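Shop opening checklist, Trorkmont branch – August walk-through, with my comments typed in afterward. Please read the comments as well as the ticks, as most of the useful stuff ended up there (sorry, I do go on).

## Front of shop

- [x] Entrance mat flat, no curled corners
- [x] Door closer shuts the door fully from any position
- [ ] Threshold strip secure
- [x] Opening hours sign matches the real hours
- [x] Window locks tested

**Comments:** The threshold strip is loose again on the hinge side. I pushed it down with my foot and it came right back up to say hello. It needs a longer screw and a dab of filler in the old hole, the way they did it over at Flidton, and theirs hasn't budged since. Until then please leave the yellow tape on it, even though it looks awful. The door closer is lovely now, thank you to whoever adjusted it.

## Counter and displays

- [x] Counter edges smooth, no chips
- [x] Display stands steady when nudged
- [x] Nothing hanging over the customer side
- [x] Snack dates checked, oldest to the front
- [ ] Allergen folder within reach of the till

**Comments:** I gave everything on the counter a good firm nudge and was very happy with it. The clear stepped stands do show every fingerprint, so a quick wipe with a soft dry cloth in the morning is plenty – please don't use the blue spray, which clouds plastic over time. Candy bars can go at a slant on the steps if you like the look of it, as long as they don't creep past the edge. The allergen folder had wandered into the back office and was under the Bonel invoices. It lives beside the till, spine out.

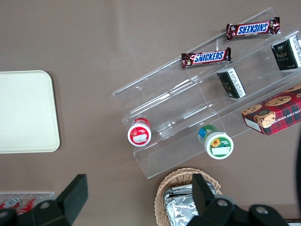
Flidton wrote back to ask whether the folder has to be the paper one, as they have had theirs on the tablet since spring and customers seem to get along with it fine. My feeling is keep both. The tablet runs out of charge at the worst moments, and a person with a nut allergy shouldn't have to stand and wait while we hunt for the cable.

## Stockroom

- [x] Aisle clear to the back door
- [x] Heavy cases below waist height
- [ ] Step stool feet in good shape
- [x] Shelf load labels readable
- [x] Lights all working

**Comments:** The shelf labels say 200 lb per level and we are well inside that, even with the drinks delivery in. One rubber foot on the step stool is worn down to the metal. I've put it behind the office door with a note on it, so please borrow the tall one from the cleaning closet and don't be tempted! A replacement foot is on the Panyasiri order, line 126, along with the new mop heads.

## Fire and first aid

- [x] Extinguisher gauge in the green
- [x] Exit sign lit
- [x] First aid kit sealed
- [ ] Burn gel in date

**Comments:** Burn gel runs out at the end of the month. I know we hardly touch it, but the coffee machine is right there and I'd sleep better. The extinguisher tag number is 307 and it matches the log.

## Still to do

1. Threshold strip, before the Wednesday delivery if at all possible
2. Stool foot, when the order comes
3. Burn gel
4. Second copy of the allergen folder for the back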